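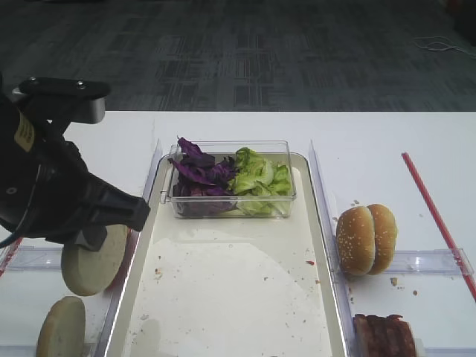 Bun halves at the clear compartment, white tray alongside.

Part-time writer wanted: small-company stocks

Hi, I'm Hedvig Magnusson and I edit Sevutum, a newsletter for regular folks who buy shares in companies most brokers never mention. We have 3,000 paying readers (hello, all of you!) and one very tired editor, so I'm looking for a second pair of hands.

You'd write 4 pieces a month, mostly on food makers, restaurant chains and the odd trucking outfit. I send you the quarterly report, you read the whole thing, footnotes too, and tell our readers what changed and whether you'd still want to own the stock. Past issues have covered Truvham and Tsolakis, and I got yelled at over both, so a thick skin helps!

Pay is $335 a piece, paid when you file, even if I end up holding it for a later issue. You can work from anywhere, though if you're near Otville I'd love to have you in the office now and then. The coffee is decent.

I don't care about degrees. I do care that you can read a cash flow statement and explain it to my uncle. You can't trade a stock you're covering until our readers have had the piece for a full week, and I'm strict on that one.

Send me two samples and a few lines on a stock you got wrong (those are my favorite part). I'm reading applications through the end of November 2024. No cover letter, please, and no crypto.

Hedvig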